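How to Test Whether a Robot Can Tidy Your Shelf

Marlene Ackermann, Driddale

Every January somebody promises me a machine that will fold my laundry. Before you clear a corner for one, try this test. It needs one cloth, a few bins and more patience than you think you own.

Step 1. Set the bins in a row on a low shelf. Use different colors, so you can say "the yellow one" and know who got it wrong.

Step 2. Drop the cloth on the table. Don't smooth it. Laundry never arrives smoothed.

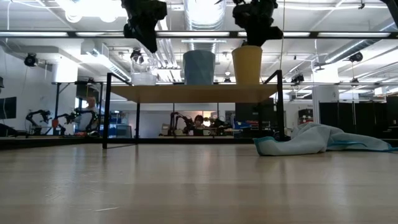

Two grippers, three containers and one crumpled cloth.

Step 3. Ask for the cloth in one named bin, then keep your hands in your pockets. Helping counts as a fail, and so does a corner hanging over the rim.

Step 4. Repeat 40 times, dropping the cloth in a fresh heap each time. One good run is a demo. Write down every miss, including the ones the sales rep calls "nearly."

Step 5. Do it yourself and compare times. I wouldn't sell the hamper yet. Bins are rigid and stay where they're put, but a cloth has a new shape every time you let go of it. My teenager passes on the first try, when he can be found.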